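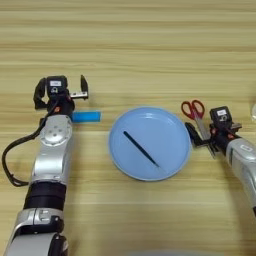
二月最后那几天一直在看投注税的东西，看得头疼，先把想到的记下来，不成体系，将就看。

起因是Adine那边的译稿。德国一个州的博彩监管新规，附件比正文长，我负责校对中文。原稿是Mareike Brinkmann起草的，她写句子喜欢一口气写到底，一个从句套一个从句，动词放最后。翻过来就成了“在持牌人未能于前款所述期限内就后款所述事项向本款所称机关作出说明的情况下”。读三遍。还是不知道谁要向谁说明什么。

好了不吐槽文风。说内容。

这次看的主要是线下的部分，街边那种游戏厅，放老虎机的。网上的先不管，网上那块大家写得够多了。线下的争议其实集中在一件很土的事情上：两家店之间要隔多远。按直线算，还是按走路算？从门口量，还是从房子的外墙量？一栋楼里两家店，一家朝前街一家朝后街，算不算挨着？

看着像小学数学题，可是官司真能打好几年。

Rainer Wiegand在邮件里讲了他手上一个案子。店主叫Gutine，是个店名不是人名（我第一遍看错了，还在想这人怎么没有姓）。开了很多年，隔壁街后来又开一家Nyitrai。新规一来，两家只能留一家。留谁？先来的留？看上去天经地义，可是主管部门说不能只看先后，还要看经营有没有违规，员工培训记录齐不齐，离学校远不远。于是两家互相翻旧账，材料交了1222页。一千多页，就为了一条街上哪家可以继续放机器。

我问Rainer，他觉得谁会赢。他回了一句：律师。

然后是自我限制登记。就是赌客自己或者家里人申请，把名字放进系统，进门要查，查到了就不能进。这个我是赞成的，立场先摆出来，免得后面有人说我装中立。问题出在执行。查的时候系统慢，后面排着人，前台就一个人，你让他怎么办。草案里写“应当在每次入场时核验”，每次。出去抽根烟回来也是一次入场。Ingeborg Stöcker做了很多年成瘾咨询，她的意见很干脆：对，抽烟回来也要查，人就是在那根烟的时间里改主意的，改回去也在那时候。

我本来觉得每次都查太死板，看完她的意见改了主意。

但是她也说，登记解除的程序写得太含糊了。多久可以申请解除，谁来判断，要不要面谈，草案里一共就两句话。家属申请的更麻烦，本人不同意怎么办？这一段我校的时候反复跟原文对，以为是漏译，结果原文就这么短。
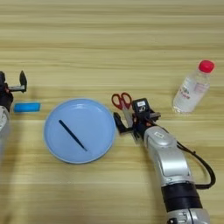 桌上的浅蓝色圆盘

接着写。中间去吃了个饭，思路断了。

哦对，限额。

每个月存款上限，草案讨论的时候有人提过单次100欧元，有人说应该按收入来，高收入的可以放宽。按收入听着合理，那就得交收入证明，谁来收，存在哪儿，存多久。一个游戏厅老板手里捏着客人的工资单？想想就不太舒服。Sieglinde Wunderlich是管数据保护的，她在批注里一连写了9条，每条都是问句。起草的人一条都没回。至少我手上这个版本里没有。

顺便说一个翻译上的。德文里那个词，中文有的译“许可”，有的译“牌照”，有的译“特许”，同一份文件里三个都出现过。前面的人译的，不点名。我统一成“许可”了，Graltetti那边的编辑又给我改回“牌照”，理由是读者习惯。行吧。但是后面“许可条件”又没改，于是变成“牌照持有人应遵守许可条件”，看着像两样东西。已经发邮件了，还没回。

再说各州。最烦的就是这个。框架是一起签的，细则各管各的，这个州隔得远一点，那个州近一点，还有的给老店留过渡期，过渡期到了再延。Jana Schmieder整理过一张对照表，60行，我打印出来贴在墙上，没几天就过时了，有两个格子要改。她说她已经不打印了，只看电子版，每次打开先看右上角的版本号。学到了。

有朋友问我，管这么细有什么用，想赌的人总能找到地方。我不太同意这种说法。多一道门就是多一道门，有人会在门口停下来。当然也有人绕过去，绕到没有许可的网站上，那边什么都不查。所以线下管太严会不会把人往那边赶，这个我真不知道，两边的研究都看了几篇，谁也没说服我。样本都小，而且好几篇是行业自己出钱做的，脚注里写得很小很小。

还有广告。本来想写，今天写不动了。晚上九点多了，明天还得在交稿之前把第四章的脚注重新编号，之前插了一条进去，后面全乱，自动编号也不知道为什么不动。

如果有人手上有过渡期条款的最新文本，麻烦发我一份，留言或者邮件都行，要带附件的那种，光正文没用，距离怎么量都写再附件里。

下次写广告。或者写那两家店，如果那时候判了的话。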